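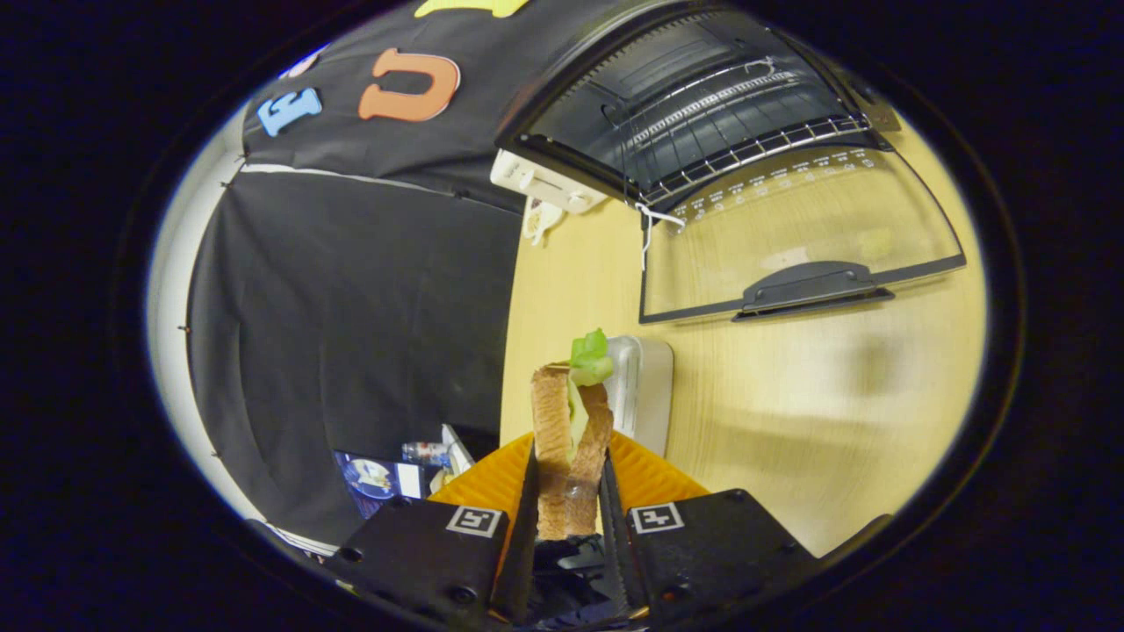 *Toasted bread, green lettuce, and not much else: the small sandwich at lunchtime.*

# In Praise of the Small Sandwich

When I came to live in Girnon, I did not respect the sandwich. In the house where I grew up, lunch was soup, then a plate, then fruit, and the person who ate bread with something inside it was a person waiting for a train. It took me one winter to change my opinion, and I changed it in the kitchen of Liette Després.

Liette has a lunch counter on Hinojosa Street with 11 seats and a menu that fits on a postcard. She opens at half past ten and closes when the bread is finished. On a normal day this is before two. Last February she sold 2,357 sandwiches, a number she wrote in pencil on the wall beside the telephone. Most of them were the same one: two slices of toast, a leaf of lettuce, and a thin layer of whatever she made that morning.

"People ask me for the big one," she told me. "I have no big one. If you are hungry, you eat two."

Her bread comes from Américo Godinho, who bakes on the other side of the river. He makes a plain white loaf with a little milk in it and a close crumb. He wants it to be one day old before it is toasted. Fresh bread, he explained to me with great patience, keeps too much water inside. It becomes brown outside and stays like a sponge in the middle. I had always bought the freshest loaf and then I was angry with my toaster.

For the toasting, Liette does not use a toaster with slots. She puts the slices on the rack of a small countertop oven and turns them once. The color she looks for is gold, with brown only at the corners. Then comes the step that I had never seen: she stands the slices on their edges, leaning one against the other like a little tent, and leaves them for one minute. If they lie flat on a board, the steam stays under them and the bottom becomes soft.

The lettuce also has its rules. She washes it the evening before, dries it in a cloth, and keeps it cold in the same cloth. One leaf is enough, folded one time if it is large, and it should come out at the top. I asked if this was for beauty. She said yes, of course, and why not?

About the filling there is more discussion. Zyanya Magaña, who cooks at the counter on Sunday, likes mashed white beans with lemon and a lot of pepper. Liette prefers egg. Both agree that the filling should be spread up to the border of the bread, in a thin layer, so that the first bite and the last bite taste the same. Both are against tomato in the cold months.

I have now made this sandwich at home for many weeks. Mine are less regular than theirs. One slice is often taller than the other, and when I hold it by the bottom it opens at the top. The taste does not suffer from this. I eat it standing near the window, at ten minutes past one, and afterwards I have a pear.

**Liette's Counter**, Hinojosa Street 103, Girnon. Open from 10:30 until the bread is finished. Closed Monday. No reservations.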